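**Wrist cam on the Dedix cell -- finally happy with the gripper setup**

**mivusell_fan** -- 2019-10-18
So I spent the evening redoing the finger spacing on our Dedix arm and I'm thrilled with it! Old setting was 40 percent grip force, which is fine for boxes and awful for anything soft. Dropped it to 20, moved the fingers out one hole, re-zeroed, and ran the wrapped sandwich again.

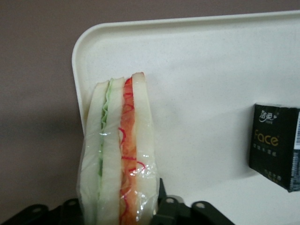

I also re-torqued the bracket screws while I was in there -- two had backed off a bit since June. Homing offset is 221 now, if anyone wants a starting point.

**pcatterall**
Love this. But 20 seems low to me? On our Huner unit anything under 30 creeps when the arm speeds up. I'd keep the force and put softer pads on.

**mivusell_fan**
Pads are on the list! I'm only running at 400 mm/s though, so I'm not too worried yet.

**gcropper**
Have to disagree with Pauline, pads hide a bad zero. We went through a whole bag of Amaral ones before we found the left finger was out. Check the zero cold, then again after an hour of cycling.

**pcatterall**
Gareth, that was your zero, not the pads :) Fair point on checking it warm, I never do.

**mivusell_fan**
Ooh, good one, I've only checked cold. Will leave it cycling tomorrow and post both numbers.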